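**Butcher block** is a slab made by gluing strips of hardwood side by side, sold mostly as kitchen worktops and chopping boards. Maple is the usual timber, though beech, oak and walnut are also common. The name suggests a link with the meat trade, but most slabs sold under it have never been near a butcher's shop and would not suit one.

## Construction

There are two main types. *Edge-grain* slabs show the long sides of the strips. *End-grain* slabs show the cut ends, take more work to make and cost more. Sellers often say that end-grain surfaces "heal" after a cut. The fibres may part and close up a little under a blade, but wood on a worktop is dead and repairs nothing.

Colour varies from strip to strip, even within one species. Makers call this character. Buyers who wanted an even surface have used other words.

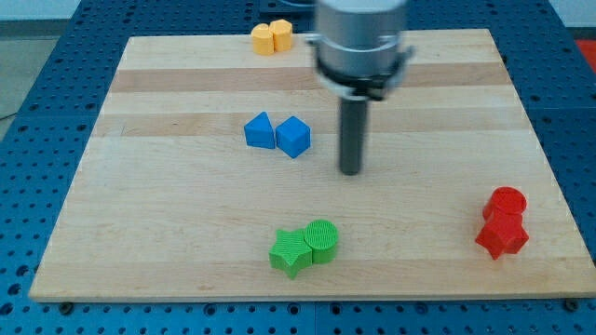
Movement is the more serious matter. Wood swells and shrinks across the grain as the air grows damp or dry, and a wide slab screwed down tightly may cup or split. Slotted fixing holes allow for this. Claims that a slab is "fully stable" should be read with care, whatever the glue.

## Claims about hygiene

It is often said that maple kills germs. The trade writer Yetunde Sani traced the wording in several shop leaflets to a brochure from the worktop firm Cuvari, which gave no source. The brochure said that 90 per cent of bacteria "vanish" from a maple board, without saying which bacteria, or over how long. Bacteria drawn below the surface can be hard to recover in a test, and that is a different thing from being dead. Washing and drying the board remain the usual advice.

## Care

Bare slabs are normally treated with mineral oil. Plarnard, a maker of finishes, advertises an oil said to last up to 40 weeks between coats. Zanele Motaung, a joiner, has disputed the figure, noting that the firm does not say how often its test slab was wiped.

## See also

- Chopping board
- Laminated timber
- Worktop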